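The Sewing Room, Before I Lose My Nerve
Posted by Sena Sarpong
Filed under: fabric, sorting, the back room
July

Hello from the back room! I've finally had my week of sorting the fabric, after promising it all spring, and quite a few of you wrote in asking to see how it went. So here's the gallery page, with a line or two for each part (a few got more than a line or two, sorry, I talk the way I sew and there's always extra at the end). If you're new, our apartment in Prirnasholm is 716 square feet and the sewing gets the smallest room, the one with the radiator you can't turn down. Everything I make for the shop comes out of there, plus the costume jobs, plus all the mending people hand me at dinner.

Dzifa Essien came over for most of it. She's better at throwing things out than I am and she brought plantain chips.

The tall shelf
I bought it secondhand for 80 dollars and it has earned every one of them. Cottons at eye level, linens underneath, wool on the very top where I have to want it enough to fetch the stool. I used to fold everything into big squares and stack them, and every time I pulled out a blue the whole pile came along for the ride. Now they're rolled around cardboard and standing on end.

Cotton prints
Sorted by main color, and where I couldn't decide on a main color, by mood. Dzifa says mood isn't a category. The one with the little lemons went in with the greens and I'm not discussing it.

Linen
Washed before it goes on the shelf, always. I got lazy last summer and made a pair of wide pants from unwashed linen for a customer, and after one trip through the laundry they were a pair of slightly less wide, definitely shorter pants. I remade them. She was lovely about it.

The scrap drawer
Anything bigger than my hand stays. Anything smaller goes in the stuffing bag, which turns into floor cushions sooner or later. I did break the rule for one strip of orange wax print left over from my aunt's dress, and it's now a bookmark.

Zippers
By length, each length in its own envelope, with the length written on the front in marker. The invisible ones are separate. I also found three brass ones I'd bought twice! Same shop, same color, same week probably. They'll go on bags.

Thread
I counted the thread, because Dzifa bet me I wouldn't, and there are 373 spools. Some of them have about a yard left on them and I can't explain why I'd keep those, except that the day I need one yard of dusty plum I'll feel like a genius. The Stimberg spools have the taller core, so they don't fit the rack I made and live in a cookie tin. The rest are on pegs by color. It looks like a candy store and I keep walking in just to look at it.

Buttons
Don't ask me to count those. They're in jars by size, with the sets tied on thread so they stay together. My favorites are some big green coat buttons that came in a mixed bag, five of them, and the coat I have in mind really needs six. I've been hunting for the sixth for longer than I'd like to say.

Joseph
Joseph is the sewing machine, for anybody who hasn't met him. He was called Joseph when I got him (it was on a strip of tape under the handle) and it seemed rude to change it. He got a good clean this week, lint out, drop of oil, fresh needle, and he's sounding much happier. He's still no fan of thick seams. Nor am I!

Pressing corner
The ironing board now faces the window, so I can see what I'm doing in the afternoon and so I don't back into it every time I stand up. I hung the pressing cloths on a rail next to it. The sleeve board has its own hook at last. I used it twice a day all week and I have no idea how I ever managed with a rolled-up towel.

The black pile
Okay, I'd been putting this one off. If you sew costumes you end up with more black fabric than any other color, and every piece of it looks exactly like every other piece until you've cut it. I emptied all of it onto the floor around four in the afternoon, Dzifa said a word I won't type, and we made tea before we touched any of it.

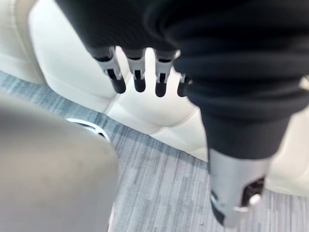

Sorting blacks came down to two tests for me, in the end: how a piece folds, and what it does under a light. Color is useless, they all swear they're the same black until you lay one against another by the window. So I stopped holding flat swatches up to my nose and started looking at cloth that's bunched up around something. A covered arm tells you loads. Look how the black falls into loose folds across the sleeve and then rolls into those rounder creases on the right before it narrows down, with just a bit of sheen where the light catches. That's the kind of drape I want when a director says "dark and soft, please, and no glitter." A stiff black would stand away in points there, and a really flat one would swallow every fold and you'd lose the shape from the third row back.

So now there are four rolls of black where there used to be one terrifying heap, and they each have a paper tag pinned on the end:

Soft with a little shine. For sleeves, drapey skirts, anything that has to gather and still look like fabric from the seats.
Soft and flat. Linings, hoods, and the insides of pockets.
Stiff. Collars, belts, hats, and the odd bag base.
Mystery. I don't know what it is and neither does Dzifa. It doesn't press, it doesn't fray, and it makes a sound when you walk. It might be a raincoat one day.

A note on gathering, while I'm here
A couple of people asked how I get sleeves to bunch without looking like a trash bag tied in the middle. I cut the sleeve longer than the arm, sometimes a lot longer, and leave the extra length loose so it can drop into its own folds. Then I take in the lower part so there's something to hold it up. If you run elastic all the way along you get neat little ripples, and those are pretty on a child's party dress, but they look fussy on a big dark sleeve. Try it in an old bedsheet first. Pin, bend the elbow, let it hang, pin again. The folds will settle somewhere different after each bend, so don't fall in love with the first ones.

And please use a longer stitch on your gathering lines and leave tails you can get hold of! I snipped mine short on a cape once and spent an evening with tweezers.

The pattern wall
All my patterns used to be folded back into their envelopes, badly, like maps. Now the ones I use most are traced onto brown paper, punched at the top, and hung from hooks. The big Prornness coat pattern takes up two hooks by itself. I've made that coat four times and I've changed the pocket every time, so there are now four pockets clipped to it and a note in my handwriting that says "NOT THIS ONE," without an arrow.

Cutting table
It's the old dining table with blocks under the legs to bring it up to my height. My back has been thanking me ever since. The mat lives on top full time and underneath are two crates, one for jobs that are cut and ready, one for jobs I'm avoiding. You can guess which one's heavier.

Scissors
Fabric shears on the left hook, paper scissors on the right hook, and a ribbon tied on the fabric ones so that people in this household have no excuse. The little snips hang around my neck on a cord. I've gone to the grocery store in them more than once.

The mending basket
Down to two shirts and a denim jacket! It has been a long time since I saw the bottom of it. The jacket is a patch job at the elbow and I'm thinking of using some of the lemon print for it, if the owner's brave enough. I've asked. She's thinking.

What went out
Two bags to the school up the hill for their art cupboard, mostly felt and short ends of ribbon. One bag of knits to Dzifa, who has a nephew who grows out of pajamas while you're still hemming them. One broken tailor's ham, leaking sawdust, which I did try to save. And a bolt of brown polyester that I carried down to the street, carried back up, and then carried down again.

Still to do
Hooks on the back of the door. A proper lamp over Joseph, the clip-on one keeps nodding forward like it's falling asleep. Labels for the wool. And I need to find somewhere for the dress form, who's currently standing in the hallway in a half-finished vest and has scared both of us at night.

If you want the sleeve shape as a pattern, leave me a note under this page with your arm length and I'll write up how I draft it. I'm cutting two more of them next week, both from the soft-with-a-little-shine roll, so I'll have the numbers in front of me. And if anyone has one big green coat button going spare, four holes, a little rim around the edge, you know where I am.

Sena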